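Skodivik Surnelia 便携采样器评测

发布于2021年4月7日　分类:器材 / 嘻哈制作

Surnelia 是 Skodivik 推出的十六打击垫便携采样器,定位在入门级节奏机和完整的桌面制作工作站之间,主要面向做 boom bap、lo-fi 和采样类 beat 的用户。测试机从 Wannasri 乐器购入,零售版,固件为出厂后的第二次更新。以下内容均以该版本为准,后续更新如有改动,会在文末补记。
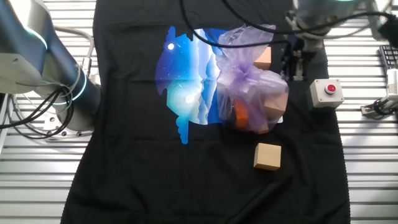
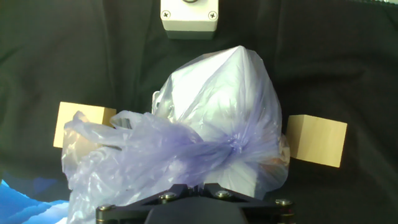
先说打击垫。十六块垫子为硅胶材质,表面有细磨砂,硬度中等偏高。力度曲线提供四档,出厂默认为线性档。线性档下轻击区间偏窄,手指轻敲时力度值容易跳到中段,幽灵音不好控制。改用“软”档后情况改善,但重击很快到顶,军鼓的强弱层次被压平。折中的做法是保留线性档,在全局设置里把触发阈值调低两格。阈值再往下调会出现串扰,敲第六块垫子时第五块偶尔跟着响,串扰触发的力度值都很低,听感上像多了一层轻微的拍手声。

垫子之间的间距比同尺寸的机器略大,双手交替打十六分踩镲时不易误触。边角区域的灵敏度低于中心,差别在可以接受的范围内。

采样部分支持线路输入、内置话筒和 USB 音频三种来源。线路输入的底噪控制得不错,从唱机前级接入,录一段安静的钢琴前奏,放大后可以听到黑胶本身的表面噪声,机器自身的嘶声要再低一层。内置话筒只适合记录想法,低频衰减明显,近距离录人声时爆破音很重。USB 音频输入需要在电脑端把设备采样率与机器设为一致,否则录进来的素材会变调,说明书对此只在附录里提了一句。

单个采样的最长时间为300秒,足够录下整首歌再慢慢找切点。切片有三种方式:按瞬态、按等分、手动。瞬态检测对鼓组素材的准确率较高,对弦乐和合成器铺底基本无效,切点会落在音量起伏处,需要逐个修正。手动切片时可以边播放边敲垫子打点,延迟很小,打完之后用旋钮微调。微调的步进分粗细两档,细档下波形显示不会自动放大,要另按一次缩放键,这一步做得多了比较耽误时间。

变速与变调分开处理。测试时取一段原速69 BPM的灵魂乐循环,拉到93 BPM,不改音高。在“节奏”算法下,底鼓和军鼓的起音保持完整,铙钹尾音有颗粒感;在“复音”算法下尾音平滑,但底鼓起音变软,低频往后拖。两种算法都可以直接用于成品,取舍看素材。若采用传统的重采样方式,也就是音高随速度一起升高,声音最干净,做早期风格的人声切片效果也最好。机器把这一项命名为“关闭”,第一次使用时容易误解成停用变速功能。

滤波器每个声部一个,低通、高通、带通可选。低通在截止频率较低时声音偏暗偏厚,适合从采样里滤出贝斯线。共振推到最大会自激,音高不跟随键盘。效果器为两个插入加一个总线,总线上的压缩只有一个“量”旋钮,没有单独的启动和释放时间。量开到一半以上时抽吸感明显,底鼓后面的素材整体下沉,风格上能用,需要干净动态的用户应当把压缩留到电脑里做。另有一个降位深效果,步进做得细,从轻微的颗粒到完全破碎都能停住。

音序器以小节为单位,最长六十四小节,支持步进输入和实时录制。摇摆值以百分比显示,可以按轨道单独设定,踩镲加摇摆、底鼓不加,这种常见做法不必再借助手动偏移。实时录制的量化可以在录完之后撤销,原始时值保留在工程内,直到保存时勾选“合并”。不勾选合并的话工程文件会稍大,影响不大。乐句之间切换默认在小节末尾生效,也可设为立即切换,现场演出时立即切换有很短的断音,长尾混响会被截断。

静音编组是这台机器做得比较完整的部分。每块垫子可以归入八个组中的一个,同组互斥,切好的人声片段放在同一组里连续敲击,前一段会在后一段起音时收掉,收尾有一段很短的淡出,听不到爆音。淡出时间不可调。

随机附送的素材来自 Vurkodance,以单击鼓和短循环为主。鼓组的军鼓偏短偏干,叠在采样上面不抢位置;底鼓有几个低频过量的,需要用高通处理。旋律循环的用处不大,和声走向相近,且文件名里没有标注调性。授权条款允许商用,不允许把原始文件单独再发布。需要提醒的是,这份授权只覆盖附送素材,用户自行采样的唱片仍要按通常的流程处理母带与词曲两方面的许可,机器内没有任何标记素材来源的字段,建议在工程命名时自己记录。

接口方面,主输出为一对六点三毫米平衡口,耳机口在前侧,MIDI 输入输出使用三点五毫米接口,包装内只附了一根转接线。耳机输出功率中等,接灵敏度标称98 dB的封闭式监听耳机,音量旋钮到三分之二已经足够;接高阻抗耳机时音量偏小,低频也松。分轨输出只能通过 USB 完成,硬件上没有独立输出口,需要接外部调音台的用户应提前考虑。

供电为 USB-C 或内置电池。屏幕亮度设为中档,耳机监听,不开混响,连续使用约五小时后出现低电量提示。提示出现之后音序器仍可运行,但采样录制功能会被锁定,已经录入而未保存的素材不受影响。用电脑 USB 口供电时,线路输入会带入可闻的高频干扰,换成独立充电器后消失。

机身为塑料外壳加金属面板,旋钮阻尼一致,编码器有段落感。屏幕为单色,阳光下可读。菜单层级偏深,修改一块垫子的包络需要进入三层,好在参数锁定键可以把常用页面固定到快捷位。中文菜单的翻译不统一,“切片”在另一处写作“分割”,指的是同一功能。

与电脑的文件传输走存储模式,进入该模式后机器停止发声。工程文件夹的结构清楚,采样以标准 WAV 保存,拷出后可直接拖进 DAW。反方向导入时,三十二位浮点文件不能识别,需要先转成二十四位。文件名超过屏幕宽度的部分不滚动显示,整理素材库时应把区分信息写在前面。

稳定性方面,测试期间死机一次,发生在复制带有大量切片的乐句时,重启后恢复到最近一次自动保存的状态,丢失的内容是最后录入的一条踩镲轨。Skodivik 在更新说明中提到下一版固件将处理乐句复制的问题,计划在5月放出。

评分:打击垫七,采样与切片八,音序器八,效果器六,接口六,附送素材五。满分为十。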